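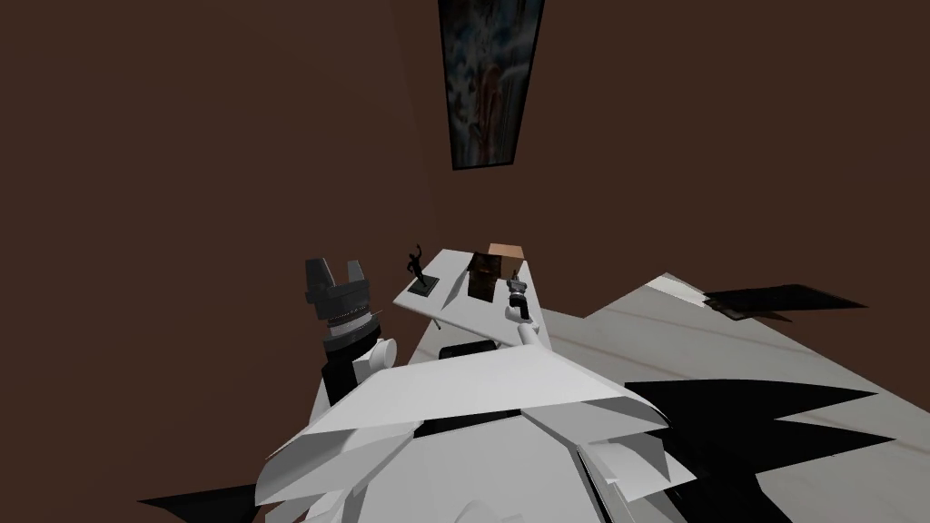 Idalina Loureiro maintains that a room should be lived in for a full winter before anything is fixed to its walls. Her tenants in Civholm were asked to wait until the November after they moved in, and most of them, she reports, ended up hanging their pictures somewhere other than where they had first meant to.

Chapter 4
Walls and Surfaces

Chapter 3 dealt with floors and the routes people take across them. We now turn to the upright parts of a room and to the small pieces of furniture placed against them. Students often leave these until last, when the budget has gone, and the result is a room that is well planned at ankle height and bare from the waist up.

Three terms are used throughout the chapter. The hanging line is the height at which the middle of a picture sits. The rest is any surface meant for display, such as a side table, a shelf or a sill. The gap is the stretch of wall left between the two. A dark wall makes a pale rest stand out sharply, and the gap then needs more care than it would on a white wall.

Section 4.1 covers fixings. A plaster wall in an older house will not always take a screw where you want one, and the Bordale flats in section 4.2 show what happens when this is found out late. Section 4.3 is about grouping ornaments by height – a subject on which Loureiro and Remigiusz Zieliński disagree, and both views are given. Section 4.4 deals with cost. The worked budget is for a single room at 500 pounds, of which 40 goes on hooks, wire and filler.

You will need a tape measure, a soft pencil and a sheet of squared paper for the exercises. Draw at a scale of 1 to 10 unless told otherwise. Readers who have not done the light survey on page 205 should do it before section 4.3, as the readings are used again there.

Key words: hanging line, rest, gap, batten, picture rail, sight line

4.1 Fixings

Begin by finding out what the wall is made of. Knock along it at shoulder height and mark in pencil each place where the sound changes.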